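Menudau Two-Arm Cell: setup and care notes

README, kept next to the code because the paper copy kept ending up under a coffee cup.

What this covers

How the two-arm table cell is put together, how it gets woken up in the morning, and what to do when one of the arms sulks. It does not cover training, the data format or the policy code, which have their own READMEs of varying honesty. The cell is called Menudau. The control software is called Sepp. If Sepp prints something not listed under Faults, add it to the list before you go home.

Contents of the folder

cell.yaml – base positions, tool offsets, speed limits
home.yaml – home poses for both arms
sepp_start.sh – brings up the arms, then the grippers
check_reach.py – drives each fingertip over the grid at low speed
log/ – maintenance log, plain text, newest entry on top
old/ – do not look in old/

Left and right

Left and right are the robot's, as if it were standing behind the table looking out at you. From the operator's side the left arm is therefore on your right. Every new person gets this wrong in the first week, and a few long-serving ones get it wrong after lunch. Say "robot left" out loud if you have to. The config files use arm_l and arm_r and mean the same thing.

Table surface

Brown paper, taped down, with a grid in blue tape on top. The grid is for people: it lets you put an object back in the square you said you would put it in. Sepp knows nothing about it and will not be offended if a line is crooked.

Replace tape when it lifts. A curl that is only ugly can wait for the end of the session, but a curl that a fingertip can catch can't. Press new strips down with a plastic card. Do not cut tape on the table with a knife, as the paper is thin and the table under it belongs to Zostalia, who want it back.

The light blue tray goes at the robot-right edge. If you move it, change tray_pose in cell.yaml, or the right arm will deliver things very carefully to where the tray used to be.

Morning start

1. Power on the arms at the back. Wait for both to report ready.
2. Look at the cables. Each one should hang in an easy loop with slack at the wrist.
3. Run sepp_start.sh. The grippers come up second and take their time.
4. Open and close each gripper 2 times from the panel.
5. Put the yellow toy car in a square and run check_reach.py on one arm, with the other parked open and well away from it.
6. Stay by the stop button until the script says done. It says done in lowercase, with no ceremony.

The car is the standard check object. It is small, it is bright, and its rounded roof is unkind to a badly set tool offset. If the fingertips come down evenly on either side of it, the offset is good enough for a day's work. If one finger lands on the roof, go to Tool offset below before you touch anything else.
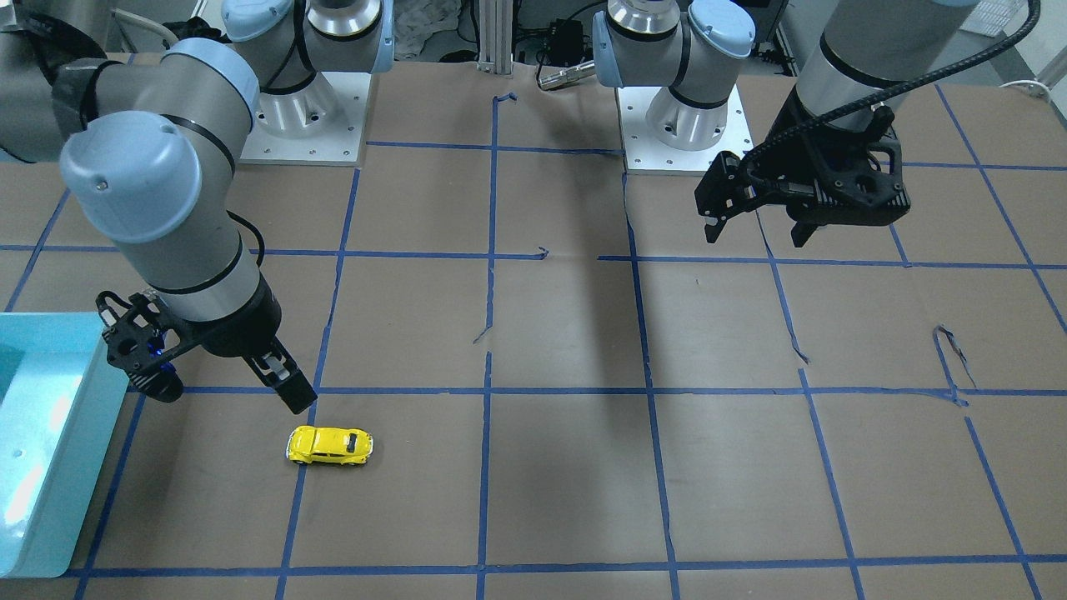

Châu Kiều wants it noted that the reach check should be run on both arms even when only one was serviced, and that the shared speed limit in cell.yaml has twice been left at its service value by people who checked only the arm they cared about. Noted. The script now refuses to finish until it has seen both.

Tool offset

Redo it after any gripper swap, after a collision, and whenever the reach check looks off. Park the other arm first. Jog the fingertip to the reference point, press record, turn the wrist a quarter turn, and repeat until Sepp stops asking. The offset file is overwritten without a warning, so copy the old one first. Put the copy in old/, which is how old/ got that way.

Regular care

Every 400 cycles: wipe the finger pads, check the gripper screws by hand, run the reach check.
Every month: check the bolts on both base plates with the torque wrench. The wrench lives in the Pikwood drawer, and has its own hook in a different drawer, which it has never used.
After any stop: read the log before you press reset. Reset clears the only useful line.

Faults

Gripper not found: its cable has worked loose at the wrist. Power down, reseat, start again.
Arm drifts at home: the wrong home.yaml is loaded. Check the date on it.
Error 248: both arms have asked for the same space. Sepp stops them and waits for an adult. Jog one away, at low speed, in the direction you have thought about.
No error and no motion: the stop button is pressed. Twist it.

Maintainer

Tươi Lại. Changes to cell.yaml need a line in the log saying what and why. "Tweaked" is not a why – it is barely a what.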